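Pre-Session Inspection, Humanoid Unit, Demonstration Recording
Site: Brillow, recording bay
Checked by: Dalibor Paulík
Date: September 12, 2018
Form owner: Stetix

Mark each item OK, FIX or N/A. Write a comment for anything other than OK. Items marked FIX must be closed before the first episode is recorded, unless the comment says otherwise.

Section A. Area and floor

A1. Emergency stop tested from the operator's chair and from the door. OK
Comment: Door button is stiff. Works, but needs a full press. Added to the June parts list and still not replaced.

A2. Floor tape marking the reach limit in place. OK

A3. Cables clear of arm travel. FIX
Comment: Black cable coiled beside the right arm, with another one looped near the elbow joint. Thin wires on the floor between the legs. Move the coil back and tie down the loop. Leave the thin wires where they are until power is off, then route them and secure them.

A4. Lights set to the level on the wall card. OK
Comment: The white and silver right hand throws back a lot of light. The shadow of one hand shows on the floor. Do not change the lamps partway through a batch. If a lamp has to be moved, close the batch and start a new one.

Section B. Robot body

B1. Torso shell seated, no play. OK

B2. Labels on torso and legs present. OK
Comment: The red handwriting on the torso labels is faint. Go over it with the paint pen at the next service.

B3. Elbow covers tight, both arms. OK

B4. Fingers open fully and close fully, both hands. FIX, closed
Comment: Left thumb was slow to return on the first try. Ran the open and close cycle 15 times and it came back normally. If it slows again, stop recording and tell Caltent, who hold the spare hand.
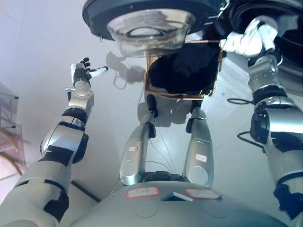

How many failed attempts should be kept in a batch?
Keep all of them, as long as each one is tagged as failed and the operator did not stop the robot by hand. The model needs to see drops and missed grasps along with the clean runs. Episodes ended by the emergency stop go in a separate folder and are not used for training.

Section C. Props and workspace

C1. Props match the task sheet. OK
Comment: Clear plastic bowl is on the sheet. Clear items are hard for the depth reading, so record a short test episode with the bowl before the batch and look at it on the monitor.

C2. Clear acrylic stand on the left is steady and free of cracks. OK
Comment: Check the edges with a gloved hand. The last stand chipped at a corner and the chip was found in a finger joint.

C3. Nothing loose above the hands. OK
Comment: Push anything hanging over the work area before each batch. It should not swing or turn.

C4. Prop start positions changed between episodes. N/A until recording starts
Comment: Operators have been putting props back in the same spot. Use the position cards from Dwivedi and draw a new one each time.

Section D. Recording system

D1. Head camera lens clean and focus locked. OK

D2. Joint readings and video share the same clock. FIX, closed
Comment: Video was behind the joint data. Restarted the recorder, then repeated the clap test. Two clean results in a row, which is the pass mark.

D3. Disk space enough for the full batch. OK
Comment: Old test files deleted. Nothing from the training set was touched.

D4. Task name entered the same way on every station. FIX
Comment: Station 2 has the name in capitals and the sorting script treats it as a new task. Correct the name by hand and check station 5 as well.

Section E. People

E1. Operator has read the task sheet and signed. OK

E2. Second person present to watch the floor. OK
Comment: The second person does not label episodes while the arms are powered. Labeling waits for the break.

E3. Rest break agreed. OK
Comment: One break after every nine episodes. Grasps get hurried when people skip it, and hurried grasps have to be recorded again.

Open items at sign-off
A3, cables. Must be closed before power is applied.
D4, task name. Must be closed before the first episode.
B2, label writing. May stay open.
A1, door button. May stay open, retest at the start of each session.

Signed: D. Paulík
Next full inspection is due after the hand service or after any change of props, whichever comes first.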